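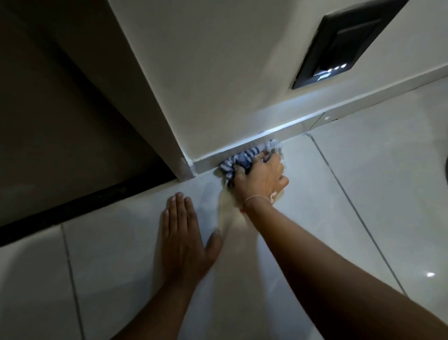

4.2 What the purchase request left out

The request put to the Plarkirham facilities budget in May asked for 3 Cusier floor units and a service plan from Metico. It promised that the machines would take over "routine floor care". We doubt that phrase. A floor unit deals with open floor. Our record of manual cleaning tasks ran to 374 entries, and 102 of them were edge work: skirting, outside corners, thresholds and the foot of walls. None of these appears in the supplier's costing.

Edge work is slow and low down. In Figure 4a the cleaner has one hand flat on the tiles for support while the other rubs a striped cloth along the skirting, close to a corner with scuff marks at its foot. Any plan that counts this as time saved needs to say which machine will do it. When Bonsu put the question to Metico, the reply pointed to a side brush sold as an extra. We were given no test results for it.

The request also treated hand tools as a cost that would fall to nothing. We see no grounds for this. Cloths, basins and water are still needed wherever the edges are done by hand, and so is the person using them. Figure 4b shows a cloth in a shallow white basin with a little water in it, the basin resting on top of a round device with a dark blue upper surface. 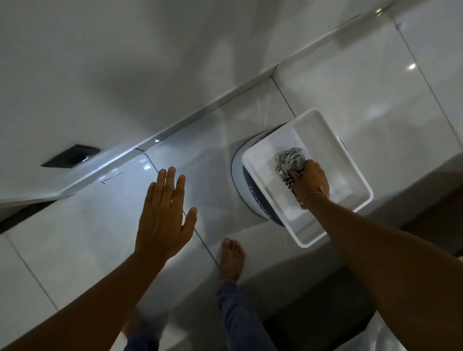

Figure 4. Edge cleaning by hand on glossy tiled floor: (a) skirting and corner; (b) cloth and basin.
Photographs: Delali Gbeho and Akua Adjei

Antwi's revised budget keeps the hours for edge work as they stand and allows savings on open floor only. On that basis the case for three units is weak, and the case for one is open to argument. The revision also sets aside 1,000 pounds for brushes, filters and cloths in the first year, a line missing from the first request. Cabrera thinks this too low for glossy tile, where smears show up badly and floors may need a second pass.

A rival quote from Frei was cheaper per unit but left out training. We could not compare the two on equal terms, and we advise against signing either until both suppliers have priced the same list of tasks.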